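Startseite Blog Archiv Über mich Kontakt

Was die zweite Greifstation kostet

Lesezeit: 4 Minuten

Drucken | Per E-Mail senden

Im Oktober muss die Liste für das kommende Jahr stehen. Der größte Posten darauf ist eine zweite Greifstation für Textilien, und weil ich beim ersten Mal an mehreren Stellen falsch gerechnet habe, schreibe ich diesmal mit.

Ausgangslage: ein Arm, ein Parallelgreifer, eine kleine Kamera am Handgelenk, ein Tisch. Die Station nimmt Kleidungsstücke auf, legt sie ab und faltet sie, soweit man das Ergebnis Falten nennen will. Der Arm war in der ersten Kalkulation der teuerste Posten und ist der einzige, bei dem der Ansatz gestimmt hat. Alles andere lag darüber.

Zu den Angeboten. Plutomham liefert Arm und Steuerung als Paket, Greifer extra. Nosar verkauft nur den Greifer, dafür mit wechselbaren Fingern, und nennt 13 Wochen Lieferzeit. Yalçınkaya bietet eine komplette Zelle mit Schutzhaube an, die durch meine Tür nicht passt. Das Angebot ist sauber geschrieben, scheidet aber aus. Bleibt die Kombination aus Plutomham und Nosar mit einem Adapterflansch, den ich selbst drehen lasse.

Der Flansch steht in keinem der Angebote. Ich setze ihn mit 400 Euro an, einschließlich der Schrauben und eines zweiten Exemplars für den Fall, dass die Bohrungen beim ersten nicht fluchten. Beim letzten Mal fluchteten sie nicht.

Unterschätzt habe ich vor allem die Kamera. Im ersten Plan stand sie als Kleinteil, in derselben Zeile wie Kabelbinder und Netzteile. Inzwischen hat sie eine eigene Zeile, und darunter stehen Objektiv, Halterung, Zugentlastung und Ersatzkabel. Das Kabel läuft über sechs Gelenke und ist Verschleißmaterial. Wer es fest einplant, bestellt es rechtzeitig. Ich habe es nicht fest eingeplant.

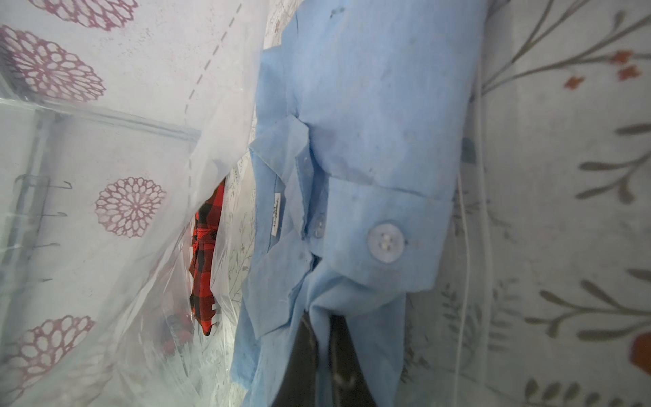

Bei der Auflösung bin ich unentschieden. Für die Lage eines Ärmels reicht die kleine Kamera aus. Für die Schrift auf einem eingenähten Etikett reicht sie nicht, und die Frage ist, ob ich das Etikett überhaupt lesen muss. Im Moment nicht. Sollte später nach Waschanleitung sortiert werden, brauche ich entweder einen besseren Sensor oder eine zweite Kamera fest über dem Tisch. Ich neige zur zweiten Kamera, weil sie nicht mitbewegt wird und das Kabel damit ruhig liegt. In der Liste steht sie als Option, ohne Betrag.

Transparente Folie ist ein eigenes Thema. Glanzstellen auf Plastikbeuteln stören die Tiefenschätzung, und was im Beutel steckt, ist für die Software ebenso vorhanden wie das, was daneben liegt. Ein Polfilter wäre billig, kostet aber Licht. Mehr Licht bedeutet eine zweite Leuchte, die wiederum neue Glanzstellen macht. Ich habe beides auf die Liste gesetzt und werde vermutlich nur eines davon kaufen.

Hülya Ertürk hat die Tabelle gegengelesen und drei Anmerkungen hinterlassen. Erstens fehle die Wartung. Zweitens fehle meine eigene Arbeitszeit. Drittens sei die Position »Textilien, diverse« keine Position. Mit dem dritten Punkt hat sie recht: gemusterte Unterlagen, Hemden mit Knöpfen in verschiedenen Größen, karierte Stoffe und Beutel kosten einzeln wenig und zusammen mehr als der Flansch. Die Zeile ist jetzt aufgeteilt. Die Arbeitszeit bleibt draußen — sonst kaufe ich gar nichts.

Für die Wartung rechne ich mit einem Satz Fingerauflagen pro Quartal. Die weichen Auflagen halten den Stoff besser, nutzen sich aber an Knopfleisten und Manschetten ab. Harte Auflagen halten länger und rutschen. Nosar bietet eine mittlere Härte an, die ich noch nicht probiert habe.

Offen ist die Software. Pleluseo rechnet die Lizenz je Arm ab. Mit der zweiten Station verdoppelt sich der Betrag also, obwohl beide Arme am selben Rechner hängen würden. Ich habe nach einer Staffel gefragt und eine Broschüre bekommen. Bis eine brauchbare Antwort da ist, steht der doppelte Betrag in der Tabelle.

Nächster Schritt ist der Tisch. Der vorhandene schwingt, sobald der Arm schnell verfährt, und zwei Arme auf derselben Platte will ich nicht ausprobieren. Das Profilgestell ist angefragt, die Platte messe ich am Abend noch einmal nach.

Drucken | Per E-Mail senden

Älterer Beitrag Neuerer Beitrag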